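Odcombe handheld gripper group - weekly minutes
Jul 27, 2024
Chair: Genalyn Villanueva. Notes: me, typed as we went, fix what's wrong
Apologies: Gramden side (travelling), will get these by mail

1. Last minutes
Accepted. Item on chair casters carried over again.

2. Right gripper fault, cloth task

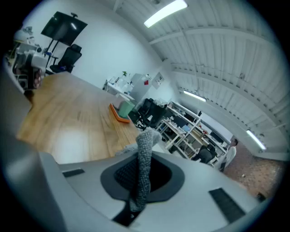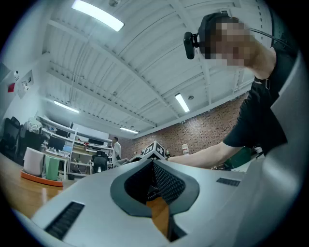
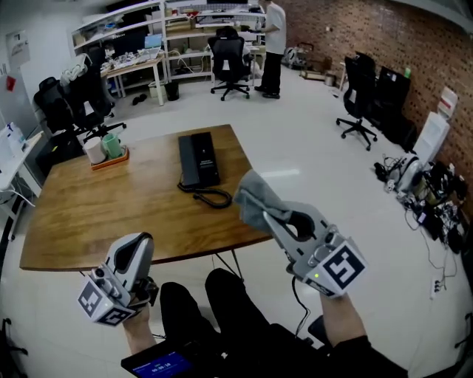
Summary for Gramden since they missed it. Batch of 200 cloth pick-and-drape episodes for the Kinyua task set. Uploaded everything, Kinyua came back with 133 accepted. Rest rejected, jaw width reads closed the whole way through. Flat line. Gripper pose from the cube was fine in those, so it's only the width channel.

Genalyn went through the logs. Width value freezes at whatever it was last, no error, indicator stays green. So operator has no way to know. First freeze is at episode 4, comes and goes after that, then solid to the end.

Discussion on cause. Two theories:
- cable. Right side loops down to the lap and gets tugged when the arm goes forward. Genalyn wiggled it on the bench, got the freeze to come back two times out of maybe a dozen tries. Not proof
- firmware. Left unit is on the older build and had no freezes. Right one was updated in May. Could be both, bad contact plus new build not reporting the dropout

Agreed to treat as cable first becuase it's quick. If a new cable still freezes, roll back right unit to match left and rerun.

Question whether rejected episodes can be saved by estimating width from video. Genalyn says maybe for the stiff objects, not for cloth, fingers get covered. Not worth the time. Redo them.

3. Safety, pinch
Seperate from above but same unit. Operator's finger caught in the right jaw while resetting the cloth. Skin not broken, no first aid needed, logged in the book anyway. Trigger return spring on that unit is stiffer than the left, replaced by Hutgate at the last service. Nobody told us it was a different spring. Hutgate to be asked for the part number and whether the old one is still available.

Until then: hand the cloth in with the jaw open and trigger held by the person wearing the rig, second person keeps fingers off the inside of the finger pads. Stop the take first. No resetting mid take to save time, that is how it happened.

Also raised, cables on the floor by the wall. Not part of the incident but somebody will go over them walking backwards with both hands full. Cable cover to be ordered.

4. Indicator light
Green currently means powered. Everyone assumed it meant recording OK. Needs to change or needs a label. Genalyn wants it to blink if width hasn't changed for 400 frames. Objection: plenty of real episodes hold still that long with something gripped. Compromise, beep at the end of the take if width never moved at all. Wouldn't catch a freeze halfway. Left open, Genalyn to sketch something for the partial case.

5. Schedule
Cloth redo goes ahead of the bottle and cup set. Kinyua told, no complaint so far. No new recording on the right unit before cable swap, left unit alone is ok for one-hand tasks.

Actions
Genalyn - swap right cable, rerun wiggle test, report by mail
Genalyn - end of take beep, plus note on partial freeze
me - write to Hutgate re spring
me - cable cover, floor
Gramden - confirm which firmware is on their pair, do not update
All - check the width plot after every take till this is closed, not at the end of the batch

AOB
Spare battery charger missing, if you have it bring it back.

Next meeting same time, Gramden to dial in.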